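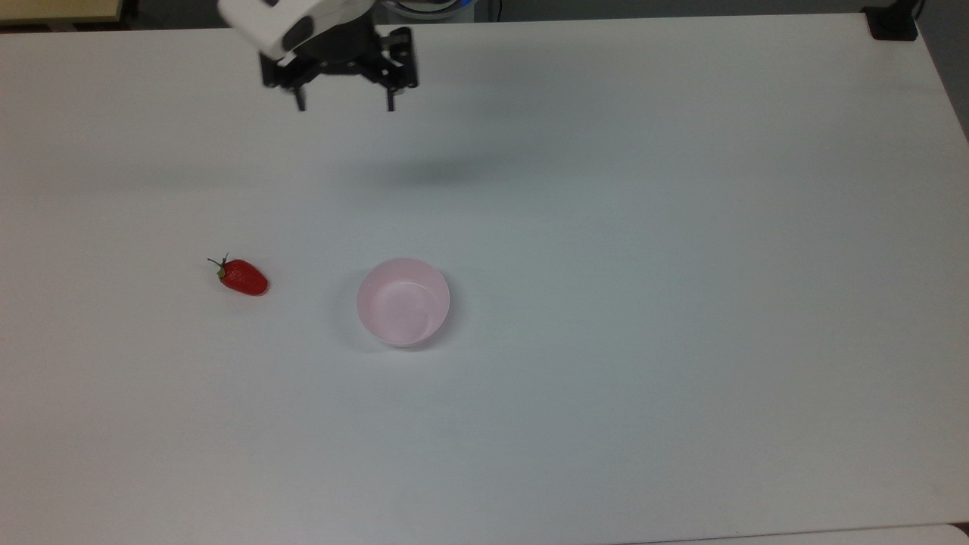

A strawberry and a pink bowl on the work table, with the gripper open above them.

How a Robot Arm Is Set Up and Looked After

A robot arm does not know where anything is when it is first switched on. It does not know where the table ends, how long its own fingers are, or how hard it may squeeze. A person has to give it each of these facts. At the Trokska workshop in Citenholm, that person is usually Elvia Arriaga, a robot technician. The arm she looks after has one practice job: pick up a small piece of fruit and put it in a bowl.

The work area around a robot is called a cell. A cell can be as large as a room or as small as one table. It includes the arm, the tool on the end of the arm, the table, the cables and the computer that sends the instructions.

The parts of the arm

A robot arm is a chain of stiff parts called links. Between the links are joints. A joint is a place where the arm can turn, like your elbow or your wrist. Inside each joint is a motor, which makes the turn, and a sensor called an encoder, which measures how far the joint has turned.

The tool at the end of the chain is the gripper. This one has two fingers. They slide toward each other to close and away from each other to open. The fingers always stay parallel, so it is called a parallel gripper.

Between the last joint and the gripper is a flange. A flange is a mounting plate. It lets a technician take one tool off and bolt another one on.

Step 1: Check that nothing is loose

Before the morning run, Elvia turns off the power and checks the bolts on the flange. She uses a torque wrench, a tool that clicks when a bolt is tight enough. A gripper that is even slightly loose will lean to one side, and the fingertips will land in the wrong place.

She also checks the clamps at the table. If the table moves, every position the robot has stored will be wrong by the same amount.

Step 2: Tell the robot how long its tool is

The computer can work out where the flange is by reading the encoders. It cannot work out where the fingertips are until someone enters the length of the gripper. At Trokska the number is 141 millimeters, a little less than the length of a new pencil.

To check the number, Elvia brings the fingertips to a small metal point fixed on the table. Then she tilts the arm and brings the fingertips to the same point from another direction. She does this from 4 directions. If the length is correct, the computer gives the same position each time. If the answers do not match, the length is measured again.

The center point between the fingertips is called the tool center point. Technicians shorten this to TCP.

Step 3: Teach the height of the table

The fingers must get close to the table to pick up something small. They must not push into it. Elvia lowers the arm slowly until a sheet of paper under the fingertips just begins to drag. The computer saves that height. A limit is then set slightly above it, and the program is not allowed to send the arm any lower.

Step 4: Set the grip

A strawberry is soft. A wooden block is hard. The same squeeze will not suit both.

Two settings matter here. The first is the width, or how far apart the fingers are when they stop. The second is the force, or how hard they press. Jacinto Nava, who writes the programs for the cell, starts with the lowest force and raises it one small step at a time. He stops when the fruit no longer slips. He then writes both settings in the logbook next to the name of the object.
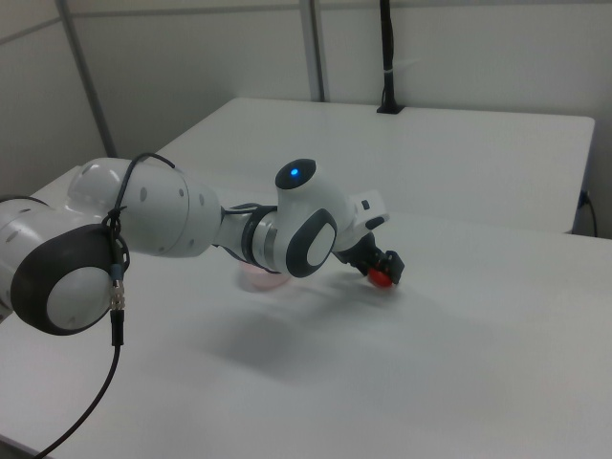 The gripper holding a small red object close to the tabletop. The blue light is on the wrist joint.

Step 5: Run the job slowly

The first run after any change is done at low speed. One person watches the arm and keeps a hand near the emergency stop, a button that halts all movement. A second person watches the readings on the screen. Only when the full job has been run 5 times without a fault is the speed raised.

Looking after the cable

A cable carries power and signals to the tool. When a cable runs along the outside of an arm, it has to bend each time the arm moves. Over many thousands of bends, the thin copper wires inside can crack.

The cable needs slack, meaning extra length. With too little slack, it pulls tight when the arm reaches out. With too much, it can catch on a joint. Elvia moves each joint through its full range by hand control and watches the cable the whole time. She looks for flat spots, cuts and shiny patches where the cover has been rubbing. The connectors are checked as well. A connector that has worked loose can make the gripper stop for a moment and start again, and that fault is hard to find.

Cleaning

Fruit juice is sticky and slightly acid. The fingertips are wiped with a damp cloth after each session and then dried. The table is wiped too. Water is never sprayed on the arm, because it could get into the joints.

Words to know

Cell: the work area of a robot.
Encoder: a sensor that measures how far a joint has turned.
Flange: the plate where the tool is attached.
Slack: extra length in a cable.
TCP: the center point between the fingertips.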